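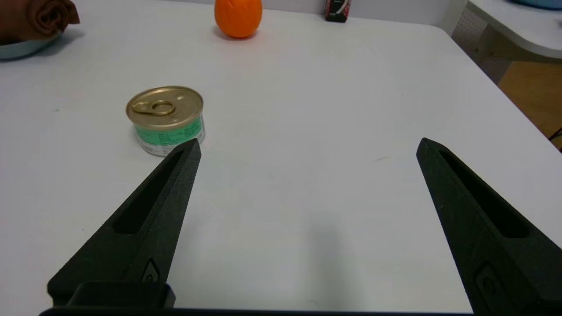 Addressing party envelopes at home without smudges

January 31, 2023, by Mounir Lahlou

Last July I wrote 23 envelopes for my daughter's party and spoiled five of them, so these tips come from my own mistakes.

Write the envelopes before you put the cards inside. A thick card makes a step under the paper, and the pen jumps on it.

For straight lines, cut a piece of dark card a little smaller than the envelope and draw thick lines on it with a white pencil. For pale envelopes do the opposite: white card, black lines. Slide it in and you will see the lines through the paper — but only if the envelope has no lining.

Gel ink needs time on shiny paper. I leave mine for 17 minutes, face up, not one on top of another. Left-handed people can start from the last line of the address and go up.

If the glue on the flap is old, do not wet it more. Use a glue stick, a thin line, and put the envelopes under a heavy book for the night.

Glitter inside the envelope looks nice, but your guests must clean it from the carpet. I stopped using it.

Buy two or three extra envelopes of the same color. The shop may not have that color next week.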